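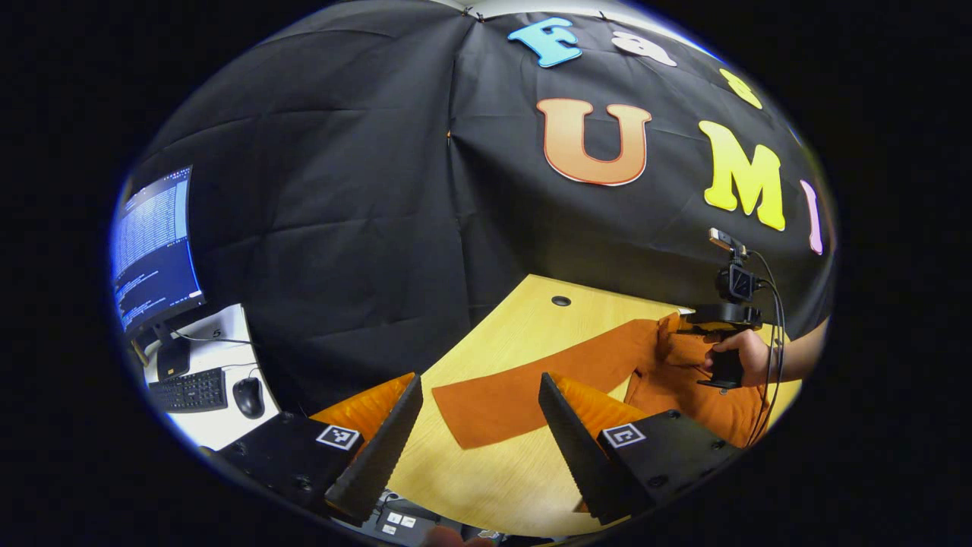

黒い布に切り文字を留める方法

投稿:Tenby 2021年10月9日

展示コーナーの背景に黒い布を張り、色紙の大きな文字を留めています。布のしわが目立つのと、文字が傾いてくるのが悩みです。机は明るい木目の天板で、手前にオレンジ系の布を敷くつもりです。布の扱いに慣れた方、手順を教えてください。11月の発表会まで使います。

gernisham
しわは張る前に取るのが基本です。吊ってからだとスチームしかありません。綿ならアイロン、化繊なら低温で当て布をしてください。素材は何ですか。

Tenby
タグがなくて分かりません。手触りはポリエステルっぽいです。幅は足りていて、余りを寄せて吊っています。

gernisham
それなら端で試してから低温で。余りを寄せると縦のひだが出るので、裏に折り込んで上端をクリップで均等に留めると平らになります。

Fomimmont
私はひだがあってもいいと思います。黒は影が沈むので、離れて見ると気になりません。文字のほうが先です。細い字は一点留めだと必ず回ります。「I」のような形は上下二か所で留めてください。

gernisham
ひだの上に文字を留めると紙が浮きますよ。布を平らにするのが先でしょう。

Fomimmont
浮くのは紙が薄いからです。厚紙に貼ってから切れば布の凹凸は拾いません。うちは785円の厚紙一袋で足りました。

Tenby
文字は画用紙一枚です。厚紙に貼り直すのと布を張り直すのと、どちらが早いですか。

vdb_nuno
文字数が少ないなら厚紙。ただし重くなるので、まち針だと布が下がります。裏に安全ピンをテープで固定して、布に刺すやり方が安定します。大きい「U」や「M」は左右の肩で二か所。両面テープは布の毛羽ですぐはがれるのでやめたほうがいいです。

Fomimmont
両面テープは同意見です。

Tenby
安全ピンでやってみます。オレンジの布は、敷くと片側に寄ってしわになります。机にコード穴があるので、そこは避けたいです。

vdb_nuno
中央から外へ手のひらでならすと寄りません。端をつまんで引っ張ると反対側がずれます。使わないときは畳まず、紙の芯に巻いておくと折り目が付きません。

gernisham
机の奥行きが60センチなら、布は手前に少し垂らして奥を短くすれば穴にかかりません。垂らした側に重りを付ける人もいますが、私は裏にすべり止めシートを敷く派です。

Tenby
奥行きはちょうどそれくらいです。シートを買ってきます。布は今晩アイロンをかけて、文字は厚紙に貼り直します。両方やることにしました。

Fomimmont
アイロンは要らないと思いますけどね。

読者コメント(3)

・黒い布はほこりが目立つので、粘着ローラーも用意しておくと便利です。

・厚紙は切り口が白く見えます。黒のペンで縁を塗ると目立ちません。

・うちは布をやめて黒い模造紙にしました。しわの悩みはなくなりましたが、破れるので毎回張り替えです。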